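Trillevley Guest House Association
Minutes of the April meeting
Held in the upstairs lounge, 7:00 p.m.

Chair: Trinidad Herrera
Minutes: Javiera Tapia

Opening

The chair opened the meeting at 7:05 p.m. The minutes of the last meeting were read and approved with one correction: the parking sign goes at the Medina Street entrance and was wrongly recorded for the back lane.

Matters arising

The parking sign has been ordered. The gutter over the side porch was cleared and will be looked at again after the next heavy rain. Key tags have not been replaced. Javiera Tapia will carry this item forward.

Linens and bedding

Members discussed the change of laundry service. The current contract with Dreda ends in the summer. Two quotes were received. The lower one covers sheets and pillowcases only, and blankets would be billed by the piece. Several members said blankets are the main expense and asked for a single price that includes them.

There was some talk about whether to stay with light-colored sheets. One member prefers them because stains are found and treated the same day. Another said the satin type wrinkles too easily and takes longer to iron. It was agreed to make no change to colors this year and to stop buying satin finishes when the present stock wears out.

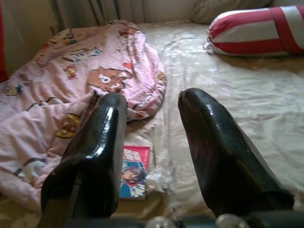
Cream-white sheet and pink blanket, bed with creased sheet.

Motion: to ask both laundry services for a revised quote with blankets included. Moved, seconded and carried.

Money report

The balance at the end of the month was $1,000 higher than at the same point last year, mostly from early bookings. The water bill was higher than planned. The chair asked that the meter be read before the next bill comes in, so that a leak can be ruled out.

The booking fee charged by Juvgate goes up in the fall. Members asked if guests who book by phone could be given a lower rate. The chair thought the present agreement does not allow it but will read it again and report back.

Garden and outside areas

The hedge along Medina Street needs cutting before nesting starts. A quote of $43 an hour was accepted. The bench by the front steps has a loose slat. It should be fixed before the first weekend guests arrive or else moved to the shed. 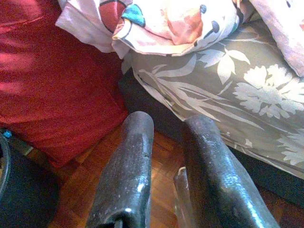 The compost bin was discussed again. The neighbor to the east has asked for it to be moved away from the fence. Members agreed to move it next to the shed and to tell the neighbor in writing. The cost is expected to be small and no vote was taken.

Room inspections

Rooms are to be checked in pairs from now on, one person on the room and one on the list. The check takes around 25 minutes a room when it includes the mattress. Mattresses are to be stood up so the slats and the floor under the bed can be cleaned, and turned end to end when they go back down. Pillows with flat or lumpy filling should be set aside for replacement.

Room 3 still has a sticking window. Guests should not be given that room in warm weather until it is fixed.

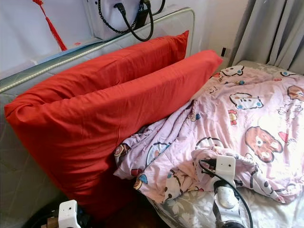 Other business

A guest wrote to ask about bringing a dog. The rule on pets was last changed some years ago and members were not sure of the wording. Javiera Tapia will find it and send it around.

The breakfast hours stay as they are until the end of May.

Next meeting

Same place, 7:00 p.m. Items for the agenda go to Javiera Tapia one week before.

The meeting closed at 8:40 p.m.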